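Wandholm Makers Forum > Robotics and Automation > Build logs
Thread: Hand-held gripper, jaw opening on wide round objects

serra_bench
Carrying on from the last page. The parallel jaws on the Reria frame now open to 55 mm at the tips. Fine for tins and jars, useless on anything broad. I've been trying it at home on a white plastic item with a curved body and two raised ridges low down, working at the lower ridge instead of the full width. Grip force is set by the spring, no motor yet.
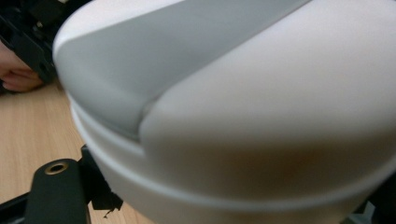 Close-up at the lower ridge, on the timber table. Black finger with the brass-coloured grommet at lower left.

Questions: longer fingers, or wider travel on the same fingers?

kelpie_cnc
Wider travel. Longer fingers on that frame will flex. I went up a size on mine and lost 3 mm at the tips under load, measured with a dial gauge. No change at the pivot.

offcut
Disagree. Flex is a material problem. Print them with more perimeters, or cut them from aluminium offcut. Travel costs you a new linkage and the geometry goes out of parallel at full opening.

kelpie_cnc
It only goes out of parallel if you keep the short links. The Bruson linkage holds parallel over the whole range.

offcut
At twice the weight. It's hand-held.

serra_bench
Weight matters, my wrist gives out before the spring does. Could I keep the links and move the pivot holes outboard?

offcut
Yes, but check the frame clearance first. Mine fouled on the diagonal.

mulga77
Separate issue. From that angle the white body takes up most of the view, and focus is soft up close. If you plan to use the camera for alignment, move it back or fit a shorter lens before you touch the fingers.

serra_bench
Noted. Camera mount has 2 spare holes further back, will try those tonight. Then pivots.

kelpie_cnc
Post the tip deflection when you have it. Same load, 3 readings, jaws fully open.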